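Skotlow Household Project: Folding and Sorting Towels

For my project I wanted to know if a folding routine would make our laundry shelf less of a mess (it was bad!). I folded the same microfiber towel 12 times, trying 3 different folds, and wrote down which ones kept their shape.

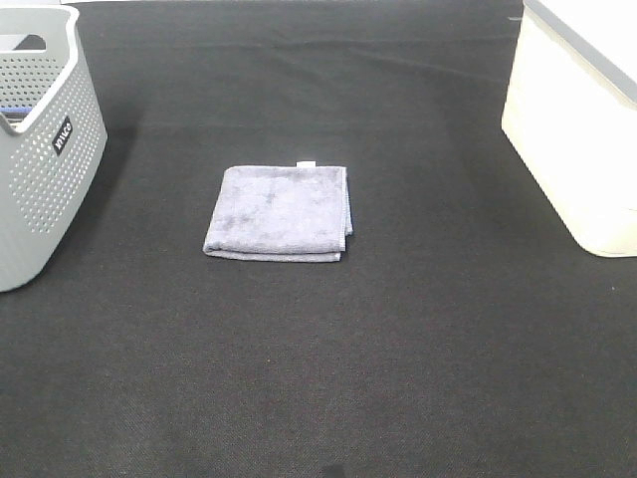 My lab partner thought the squarish fold would slump once it went in a bin, and told me to test it again with another towel on top. Fair point, so I did 10 more rounds in January that way. It slumped twice, and both times I'd rushed the last fold. Next term I'd like to try bath towels, which are way thicker.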